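Reading a Ceiling: Class Notes, Week 4
Interior Maintenance and Finishes, evening stream
Urndale campus, Tuesday group

These are the notes from my talk, tidied up a bit and with the bits I forgot to say put back in. If you missed class, read this with the Mittal handout on fillers beside you. If you were there, you'll notice I've taken out the long story about the bathroom fan. Come and ask me if you want it.

Why start with ceilings

Most of you came into this course wanting to paint walls, and I get it, walls are where the colour goes. But the ceiling gets done first, and it's the surface that gives away a rushed job fastest. You've got a huge flat plane, usually one colour, no furniture against it, no pictures hung on it, and light skimming across it from the windows all afternoon. Every lap mark shows.

It's also the bit of a room that people have stopped looking at. Ask someone who's lived in a house for years whether there's a mark over the sofa and they'll have no idea. So the first skill in this unit is plain old looking up, properly and for longer than feels comfortable, before you open a tin of anything.

Getting yourself set up to look

You want two kinds of light and you want to use them separately. Start with the room lights off and whatever daylight there is. Stand with your back to the window and look along the ceiling, then cross over and look back toward the glass. You'll see completely different things. Then turn the ceiling lights on and do it again. Lights that are fitted flush into the ceiling throw most of their light down, so the surface right beside them can look flatter than it really is, while anything hanging lower will bounce light up and sideways and show you every hump.

After that, get your hand torch. Hold it close to the wall, up high, and aim it so the beam runs nearly parallel to the ceiling. This is raking light and it's merciless. Don't do it in front of a client unless you're ready to have a conversation about it! I did it once in a lovely front room at the Gendness job and ended up talking about plaster until dinnertime.

A ladder helps but do the floor inspection first. Up close you lose the pattern. A patch that reads clearly from the doorway can vanish when your nose is next to it, and you'll climb up and down four times trying to find it again. Bits of painter's tape are good for this. Stand where you can see the mark, get your partner up the ladder, and call left and right until the tape lands on it.

Patchiness: what it might be

Somebody asked me how you tell a stain from a bad paint job, and I rambled, so let me have another go.

Colour changes that are soft at the edges and wander all over the place are often just uneven coverage. The roller ran dry, or the second coat never happened, or somebody touched up one area from an older tin. Old white paint yellows, and it doesn't do it evenly, so you can get creamy areas next to cooler ones with no line between them. It can also be the light fooling you. Warm lamps in one corner and a grey sky in the window will paint the ceiling two colours for you, free of charge, which is why we look at it twice.

Water stains usually have an edge. Look for a ring, tan or brownish, a bit darker at the outside than in the middle. If you find one, stop thinking about paint altogether and start thinking about what's above it. Stain blocker over an active leak is money in the bin.

Greyish smudging can be a few things. Candle soot, cooking film that's travelled in from the kitchen, dust that's settled along cooler spots in the framing, or hands. Yes, hands, especially near light fittings where somebody has steadied themselves while changing a globe. Try a small area with sugar soap on a well-wrung sponge and see what lifts. If it lifts, wash the lot before you even think about primer. If it doesn't lift, write that down too.

Mildew we're doing separately in the bathrooms class. Gloves and goggles, and don't dry brush it.

Thin marks

A thin dark line on a ceiling will make people nervous out of all proportion to its size. It might be a scuff. Curtain rods, ladders, the top of a bookcase being walked through on its end, a kid with a broom — all of those leave a short mark, often a bit curved, and it'll generally wipe or sand away. Or it might be a crack, in which case you want to know what sort.

Run a fingertip across it lightly. A scuff is something sitting on the surface and you'll feel nothing much, maybe a slight drag. A crack you can usually feel as an edge, and if one side sits lower than the other then it's more than cosmetic. Long straight ones often follow a sheet joint. Short wiggly ones in old plaster can be just the top coat giving up. Put a pencil tick at each end with the month beside it and look again later in the year. I know it seems fussy. In the Ernis Street terrace we ticked one in December and it hadn't moved by the next winter, so it got filled, sanded and painted and that was the end of it.

What you should not do is fill everything on day one. Filler over something that's still moving will open right back up, and now you've got a crack with a smear of filler either side.

Crown moulding (or cornice, depending who taught you)

I say moulding and cornice interchangeably, sorry, I learned from two different people. Either way I mean the shaped band that runs around the room where the wall meets the ceiling. It's there to look good, and it's also there to hide the joint, and it has been hiding dodgy joints for a very long time.

The stepped profiles are the ones you'll meet most in older or older-looking rooms. Each step has a top surface that collects dust and a shadow line beneath it. When everything is painted the one pale colour, those shadow lines are all you've got to show the shape, so if they get clogged with paint the whole thing goes mushy. A few rules I hold to:

Dust first, every time. A soft brush, then the vacuum with the brush head, then a barely damp cloth folded over a plastic scraper to get into the grooves. Painting over dust in a groove gives you a gritty little sausage that never goes away.

Use less paint than you think. Two thin coats with a small angled brush, working along one ridge at a time, and go back after a few minutes to pull out anything that's pooled in the low spots.

Check the top edge, where it meets the ceiling. A fine gap there shows as a darker line right along. Flexible gap filler, tiny bead, wet finger, done. Don't use the hard stuff.

Decide on the join before you start. If the ceiling and moulding are the same colour, you can be relaxed about the line. If they're different, paint the moulding last and take your time. Nothing looks wobblier than a wobbly line up there, and it runs the whole way around the room.

Same colour or different? I get asked every term. I like them the same in a small room, or one with a low ceiling, as it keeps your eye from stopping at the edge. In a big tall room you can get away with a half-strength tint on one or the other. But there's taste involved and I'm not the one living there. 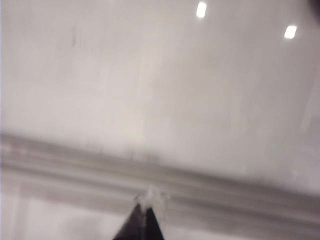
I'd leave the pale on pale alone and put the effort into the grooves, was the view from the back row, and if the washing doesn't even it out then do one full coat of flat and leave the moulding for another weekend.

I'm on board with most of that. I'd want the wash to come first and the decision about a full coat to wait until everything's dried overnight, as a ceiling that's still damp will lie to you about its colour. And I'd add that flat means flat. Low sheen on a ceiling catches every bit of light going. A smooth ceiling in dead flat with a crisp stepped moulding is a really lovely thing, and it costs no more than doing it badly.

On leaving the moulding for another weekend: fine, so long as you mask it properly and don't get roller spatter on the lower ridges. You will get roller spatter on the lower ridges. Keep a damp rag in your back pocket.

Around the light fittings

Power off at the board, not just at the switch. If the fitting has a trim that drops down easily, drop it and paint up under it. If it doesn't want to come, don't force it, cut in around it with a small brush and wipe the trim straight away. Old paint built up around a trim will tear if you yank, so score it gently with a knife first. Anything to do with the wiring goes to an electrician, full stop.

For next week

Pick one room you can get into at two different times of day. Write up the ceiling on the inspection sheet (27 boxes, and yes you can leave some blank, but put a dash in so I know you looked). I want to see:

a rough plan of the room with the light fittings and windows marked
any marks, with your best guess and how sure you are
a note on the moulding, if there is any, and the state of the grooves
what you'd do first, and what you'd leave alone

Work in pairs if there's a ladder involved. Bring the sheet, bring a torch, and wear something you don't mind getting sugar soap on, we're washing the corridor ceiling in the second half.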